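Speaker notes - "The Basket by the Sink: Cloths, Towels and Other Small Failures"
Sudley Home Skills Evening, Thursday, 7 p.m. slot

Wait for the chairs to stop scraping. Thank them for choosing this over the sourdough people next door.

Open with the confession. I own 65 kitchen cloths and I use four. The rest live in a drawer that has to be closed with a hip. Ask for hands: who has a drawer like this? Give them time, they're embarrassed.

First point: the drawer is the trouble. Things at the bottom of it haven't been seen since the last election. Move the cloths you use to an open basket on a surface you walk past. Dark brown is forgiving. White is for people with no coffee in the house.

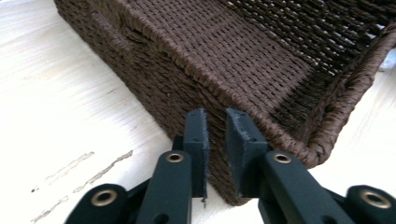
The objection came by email after the Rinholm talk, and I'll read it out: a woven basket is a crumb trap with a handle, and anyone who says otherwise has never turned one over. Fair. Turn it over on Sundays, outdoors, and bang it. Don't put anything damp in it, ever. A damp cloth goes on the rail until it's dry, and if you have no rail, the oven door has been doing the job for free for years.

Pause here for the oven door people to feel seen.

Second point: waffle weave. I'm for it. All those little pockets give the water somewhere to go, and it dries faster than terry in my kitchen, which faces north and dries nothing. The drawback is the edges. Cut one down to make two, skip the hem, and you'll be pulling threads off your sweater at work.
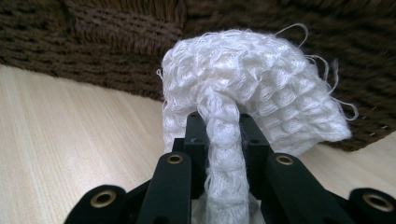 So hem it. A zigzag stitch will do, folded twice if you're showing off. If you don't sew, trim the loose threads with scissors and don't pull them. I pulled one at the Cifuentes library session, in front of everyone, and took a whole side off. (Laugh at self. Move on.)

Third point: folding. Handis, the class I took before I was giving them, taught a fold in thirds and then thirds again. It's lovely. I kept it up for nine days. Now I roll them.

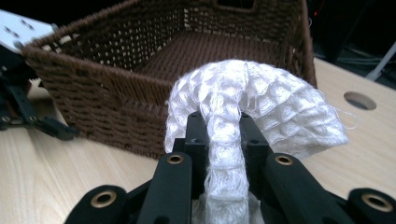 Rolled cloths stand on end, so you can pull one out and leave the rest alone. Folded ones come out as a family. If a roll won't hold, it's too loose or the cloth is too small, and small ones can go in flat at the side.

Skip the vinegar section if we're past 7:40. Somebody will ask about vinegar anyway.

Questions. Handouts are by the door, and please take two, I printed 82.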